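Subject: Re: [wheelcovers] Cleaning up scuffed silver covers, and where does everybody put them 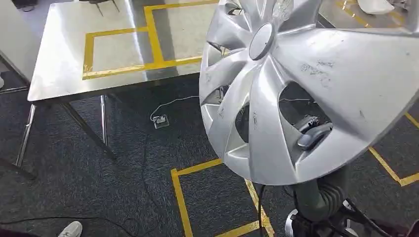
Hi all,

I've been meaning to answer this one since it came through in January, and then it slid down my inbox under the swap meet thread and the Great Valve Stem Argument (please let's not start that up again). I'm quoting the part I'm replying to and snipping the rest:

> I have a stack of silver plastic covers, turbine style, wide curved
> blades, most of them with black scuffs all over the face. Some of the
> marks look like rubber and some look like they go right down to the
> plastic. Two questions for the group.
>
> 1. What are people using to get the black off without taking the
> silver off with it? I tried a kitchen scrubber on one and now it has
> a dull patch the size of my hand.
>
> 2. How do you store them? Mine are leaning against each other in the
> garage and I swear they're scratching each other in there.
>
> Also, is it worth repainting a cover that's only going to be a spare?
> My better half says throw them out. I'd like some ammunition.

First, welcome to the club on the kitchen scrubber. I did exactly the same thing to a Climari cover years ago, one I'd driven two counties over to get, and I stood there in the driveway feeling sick about it. The silver on most of these is a thin coat of paint with a thin clear on top, and once you've gone through the clear you can't rub your way back out of trouble. It just gets duller and wider.

Now the good news. A lot of the black on a scuffed cover sits on top of the finish. Curbs, tires, other people's trunks, whatever. Before I do anything else I wash it in plain dish soap and warm water, in the laundry sink if I'm allowed and in a storage tote out back if I'm not. Soak it a while. Go around the back too, because the back is where all the brake dust lives, and if you skip it, it runs out through the openings between the blades as soon as you turn the thing over and you're washing the face a second time. An old soft toothbrush for the edges of the cutouts and the little groove around the center cap. Rinse, towel, and let it sit overnight.

Then I put it under a good light and tilt it around. You really do have to tilt it, flat on a bench you'll miss half of what's there. Silver hides things head on and shows you everything at an angle. I go blade by blade and run a fingernail over each mark. If my nail slides right across and the mark is black, that's usually transfer and it'll come off. If my nail catches, that's a scratch or a gouge and no amount of wiping is going to help it, so I leave it alone until I've decided about paint.

For the transfer I start with the mildest thing in the house and work up, in this order:

A damp microfiber with a drop of the same dish soap, and patience.
Citrus-type adhesive remover on a cotton pad, dabbed, left for a minute, wiped. Try it on the back edge first. I had one cover where it went tacky on me.
A plastic polish, the fine one, by hand, small circles, and stop the minute the mark is gone.

That's as far as I go. I know there are folks here who use lacquer thinner on a rag "just for a second" and I've seen what that looks like when the phone rings. I also know somebody's going to bring up those white melamine sponges. They work, they really do! But they're sandpaper with good manners and you'll see the dull spot as soon as you get the cover outdoors. On a cover I'm going to paint anyway I'll use one all day long.

On curved blades the scuffing tends to bunch up on whichever blades met the curb, so you end up with one or two that look like they've been through a war and the rest that are just kind of dirty. Don't feel like you have to bring the whole thing up to the same level. I spent most of a winter trying to get a Lashari 14-inch to match all the way around and finally figured out that once it's on the car, no human being is going to be down on one knee checking.

Storage. Oh boy. I have feelings about this.

Yes, they are scratching each other in there. Every time you slide one out to look at it, it drags across the face of the next one. I used to keep mine in a row on the garage floor like records, and that's what it sounded like, too, when I went through them. These days every cover gets something between it and its neighbor. I've been through most of the options:

Clear plastic wrap. Cheap and you can see what you've got without unwrapping it. I like it for short hauls, like taking a few to a meet. For long storage I'm not crazy about it, since it crumples up and comes loose around the rim, and if there's any damp on the cover at all it stays in there. If you do use it, pull it all off when you get home. There's always a scrap that hangs on near the edge and you find it three months later.

Old pillowcases. My favorite by a mile. Thrift store, a big bag of them for next to nothing, and they fit anything up to a 15 with room to fold the end under. Pin a tag on the outside with the part number and condition or you'll be opening every one of them looking for the good one. Ask me how I know.

Foam sheets from the packing aisle. Fine, but they slide, and the whole stack slides with them.

Newspaper. No. Ink. Just no.

I stand them on edge in an old dish rack for the small ones and a homemade rack for the rest. The homemade one is a length of shelf with dowels stuck up out of it, and I set the dowels far enough apart that a cover in its pillowcase goes in without a shove. Don't lay them flat in a pile, especially anywhere hot. I had 12 stacked up in the attic one summer and the bottom couple took on a bow, and a bowed cover will never clip on properly again no matter what the fellow selling it tells you. Keep them up off the concrete as well. Even on edge, the lower rim picks up every bit of grit on the floor, and that's where you get those tiny chewed-looking marks.

Another thing, and I don't see it mentioned much. Get yourself a decent place to sort them. For ages I did mine on the hood of the car (I know, I know) and then on the dining table, which lasted precisely one afternoon. I finally bought a folding table and put masking tape down in squares on top: dirty, washed, needs paint, done. It looks a little silly but I quit losing track of which ones I'd already washed. If you've got cats, expect one in each square.

About the repaint. For a spare, I'd say it depends on how far down the damage goes. If it's only surface marks, clean it, polish what'll polish, and leave it. An honest scuffed spare is more use to you than a repainted one you're scared to put on the car. If there's bare plastic showing on more than a couple of blades, then sure, scuff the whole face, mask off the center cap, plastic primer, light coats of wheel silver, clear. Pop the cap out if it's the kind that comes out. Lots of them don't, and you'll crack the tabs finding out, so look at the back before you pry.

I use the Pastine silver myself. It's a hair darker than the factory color on most of mine but it lays down nicely, and if you do all four you can't tell. If you do one out of four, you can tell. The Memard is brighter and closer to new, but I've had it go grainy when the garage was chilly, so wait for a warm day or bring the can inside for a bit first. One can will do a set if you don't get carried away, and I always get carried away.

As for ammunition for the home front: I paid $33 plus shipping for a single used cover last fall, with worse scuffs than you're describing, and I was glad to get it. A clean one in that style goes for 50 if the seller knows what it is. So you're not hoarding junk, you're sitting on an investment — try that one at supper and let me know how it goes over. It did not go over well here.

Last thing, since I'm already rambling. I'm still after one cover to finish a set, and the number molded on the back of mine ends in 1401. Silver, curved blades, and I'm not fussy about the face so long as every clip tab is there. Scuffs are fine! I've got soap. I have a few spares I'd trade, or I can pay. Write me off list and tell me what you've got, and if you're near the meet this spring I'll bring the pillowcases.

Oh, and whoever asked about retention rings a while back, the wire kind, I did find my box of those. They're a mix and some are bent. I'll try to get them sorted and post what sizes I have.

Back to the sink.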